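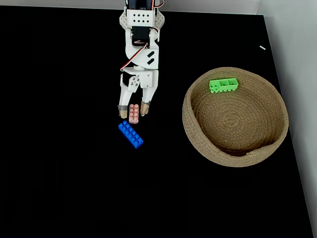 Sorting bricks by size – 2x4 and 2x6 keep ending up together

Posted by Enikő Csizmadia in Storage and Household

I have 200 building bricks to sort, mostly 2x4 and 2x6, in mixed colors including pink and blue. I sorted by color first. Finding a 2x4 in a drawer of one color takes longer than I would like, and the 2x6 bricks hide the shorter ones. The drawers are 127 mm wide on the inside and I have five of them. The work surface is a flat black tabletop.

Is it better to sort by size first and ignore color? Also, is there a quick way to tell the two lengths apart without counting studs each time? I would prefer not to buy another cabinet.

Kristóf Győri

Sort by size. Color is easy to pick out of a mixed pile and length is not, so the drawer should do the hard part. With five drawers I would assign them like this:

Drawer 1: 2x4
Drawer 2: 2x6
Drawer 3: 2x2 and 2x3
Drawer 4: all single-width bricks
Drawer 5: plates and anything damaged

For telling lengths apart, use a gauge. The stud pitch on the common system is 8 mm, so a 2x4 is just under 32 mm long and a 2x6 just under 48 mm. Both are just under 16 mm wide. Glue two strips of card to a base, parallel, 33 mm apart. A 2x4 drops between them lengthwise and a 2x6 does not. Check the gap with a known 2x4 before the glue sets.

Lay the bricks out studs up in a single layer before you start. On a black surface the pink and blue ones show up well, but black and dark gray bricks will get missed. Put a sheet of white paper down for those and do them last.

Your drawer width also works in your favor. Two 2x6 bricks end to end take up 96 mm, which leaves 31 mm – enough for a row of bricks turned sideways, but a 2x4 will not quite fit lengthwise in the remainder. If you want neat rows, put the 2x4 bricks three across and accept the gap.

Zoltán Boros

just use sandwich bags. one per size, write on the bag. I have had mine in bags for years and never needed a gauge

Aoife Lynch

Agree with sorting by size, with one change. Do not give 2x2 and 2x3 a shared drawer if you have a lot of either, because you get the same problem again with smaller parts. A cardboard divider down the middle is enough. Cut it 2 mm short of the inside width so it does not bow when the drawer closes.

On bags: they work for storage, but you have to tip them out to find anything, and the corners of the bricks go through thin ones eventually.

One more point on order of work. Pull out all the 2x6 bricks first, then the 2x4. The long ones are what cover everything else, and the pile is much easier to read once they are gone. Separate any bricks still stuck together before you start, or a pair of joined 2x2 bricks may end up in the wrong drawer.

Enikő Csizmadia

Thanks. I made the card gauge with a 33 mm gap and it works, except for one old brick that is slightly swollen at one end. That one went in drawer 5. I am using the divider for the small sizes.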